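December 25, 2019

Quiet building today, heating on low, and I finally have the bench to myself, so this is a good time to write up the label stock trials before I forget which roll was which (I did forget once already, in October, and we lost a whole afternoon to it).

Where we are: the Erkell reseller pack needs one shelf label that sticks to lever arch files, box files and the coated card folders without curling. We've got three stocks on the go. Alico is the one we sell now, Tillman is the cheaper one the buying side is keen on, and the third is the unbranded roll that came with the printer and that I'm only running for comparison.

I cut 18 strips from each and pressed them down with the hand roller, same number of passes every time, or as near as my wrist would allow! Alico held on everything. Tillman was fine on the box files and really very nice to print on - good dense black, no smudging - but 11 of its strips had lifted at a corner by the time I came back to them, nearly all on the coated card. The unbranded roll I won't dwell on.

Now, I don't want to be unfair to Tillman. The card folders are from the old Tollton batch, item 584 in the catalog, and those have always had a slippery sort of finish that even tape complains about. If the new Tollton folders are less glossy we may be arguing over a problem that's going away by itself. I've asked for a sample box and will run the same strips again when it comes. 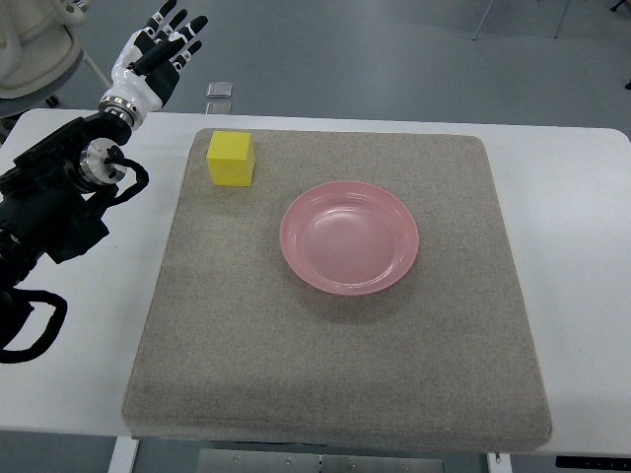
Rochelle Obi thinks I should stop testing on the old folders altogether, as resellers will have sold through them by spring, and she'd like me to put the time into the printer settings for Tillman instead. It's a fair point and I've gone back and forth on it all morning. My worry is the small stationers, who keep stock for years and are the first to phone when a label drops off.

So for now both. Still to do:

- rerun Tillman on new Tollton card
- try the longer press on the old card
- find the other roller, the one with the good handle
- relabel the sample drawer, with Alico please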